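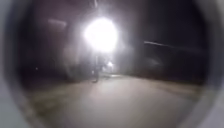

Masking the housing and handling lamp glare for night path following

These steps set up the front camera for driving on paved paths after dark. They apply to the Jumham path follower running on a Horkau base, but most of it carries over to any robot whose camera looks out through an opening in its own shell. You need a working daytime setup first. If the robot cannot hold a path at noon, sort that out before going further.

Allow an evening for it. Naheed Chaudhry and I did our first one in April and had to wait until after nine for proper darkness.

1. Record a still log

Park the robot on a straight stretch of path with a lamp ahead of it and start the recorder:

jumham record --camera front --still night_a

Leave it for two minutes, then drive forward by hand and record a second log closer to the lamp. Call this one night_b. Do not use auto exposure for either of them.

2. Make the housing mask

The housing shows up on both sides of the picture and along the bottom. At night it catches light and comes out much the same grey as paving, so the path segmenter will happily label it as ground. If you skip the mask, the planner believes there is free space right up against the robot on both sides.

Open the mask tool:

jumham mask --log night_a --out housing.png

Draw round the inner edge of the opening. Go in a little further than looks right, as the picture darkens towards the housing and the segmenter is poor there. We use a margin of 80 pixels. Save the mask and set it in camera.yaml:

mask_file: housing.png
mask_margin: 80

The mask belongs to one robot. Sobia Lashari copied ours to the second Horkau and spent most of a Wednesday chasing a steering offset, because the camera on that one sits slightly to the left.

3. Fix the exposure

Set exposure for the path surface and let the lamps blow out. Trying to keep detail in a lamp makes the ground too dark to segment. In camera.yaml:

auto_exposure: false
meter_region: lower_half

Play night_b back and look at the segmenter's confidence over the path. The middle of the path should be at 95 per cent or better. The sides will be lower, more so where there is planting and no clear edge.

4. Reject the bloom

A lamp in full view gives a big round white patch, and the edge finder likes to fit curves to it. Turn on the bloom filter:

bloom_filter: true
bloom_min_area: 1041

The area is in pixels and was found by trial. Smaller lights further down the path fall below it and are left alone, which does no harm as they sit near the horizon and the planner ignores that band anyway.

The filter takes out the glare only. The post under it still has to be seen as an obstacle, and a thin dark post below a bright lamp is easy to lose. Check it in the overlay view. If the post has no box, lower post_min_width one step at a time until it does. Nighat Virk's advice is to keep the depth sensor running as a second check and stop the robot if the two disagree, and we do that by default now.

5. Ignore streaks above the horizon

Long pale streaks often turn up in the top part of the picture. They may be wires, branches or reflections, and at night there is rarely a way to tell. None of them should affect steering. Set:

ignore_above_horizon: edges

Do not set this to "all". That also switches off obstacle checks for low branches.

6. Test at walking pace

Cap the speed, keep a hand on the stop button and run one length of the path:

jumham follow --max-speed walk --log night_c

Watch for a slow drift towards one side. This is almost always the mask – redo step 2 before touching the steering gains. A sudden twitch as the robot nears a lamp points to the bloom filter, so go back to step 4.

If the picture is smeared while moving, shorten the exposure and raise the gain. The segmenter copes with noise better than with blur.

Keep all three logs. Przemysław Sadowski replays them against each new build.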